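为什么水果熟了会变红变黄？

小朋友，你有没有注意过，番茄刚长出来的时候是绿绿的、硬硬的，过些日子就悄悄变红了？香蕉也是，从青变黄，最后还会长出小斑点。水果换衣服的本领可真不小，我们一起来看看里面藏着什么秘密吧！

先认识第一位朋友：叶绿素。它是绿色的，住在叶子里，也住在还没长大的果子里。它会抓住阳光，帮植物做“饭”。果子小的时候叶绿素特别多，所以看上去绿油油的。

果子快熟的时候，叶绿素慢慢被拆掉，别的颜色就露出来啦！黄色和橙色大多来自类胡萝卜素，胡萝卜的橙色也是它的功劳。番茄的红色来自番茄红素，它是类胡萝卜素家族里的一员。草莓和樱桃的红呢，靠的是另一种色素，名字有点长，叫花青素。蓝莓的蓝紫色也是花青素变出来的，厉害吧！ 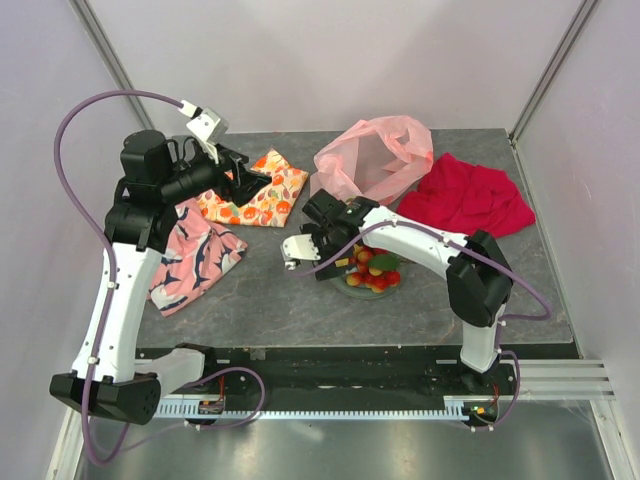 盘子里的小果子，有红有黄

颜色变了，味道也跟着变。很多没熟的果子又酸又涩，咬一口，眉毛都要皱到一起。成熟的时候，酸味变淡，甜味变浓，果肉变软，还会飘出香香的气味。

植物为什么要费这么大的劲呢？因为它想请客！鸟儿远远看见红红的果子，就飞过来吃，种子跟着鸟儿去旅行，最后随着粪便落到新的地方，说不定就长出一棵小苗。绿色的果子藏在叶子中间不容易被发现，正好给里面的种子多留一点时间长大。

不过，可不是所有水果熟了都会变红变黄哦。猕猴桃的果肉常常还是绿的，有些品种的葡萄和苹果熟透了也是绿色。挑水果的时候，除了看颜色，还可以闻一闻、轻轻捏一捏。

动手试一试
找一根还有点青的香蕉，和一个熟苹果一起放进纸袋，把袋口折好。再拿一根差不多青的香蕉，单独放在旁边。每天看一次，连看5天，用彩笔把两根香蕉的颜色画下来。
小提示：苹果会放出一种叫乙烯的气体，它能催着香蕉快快成熟。猜猜看，哪一根会先变黄？

还有一件事要记牢：野外的红果子再漂亮，也不能随便摘来吃，有些是有毒的，一定要先问问大人。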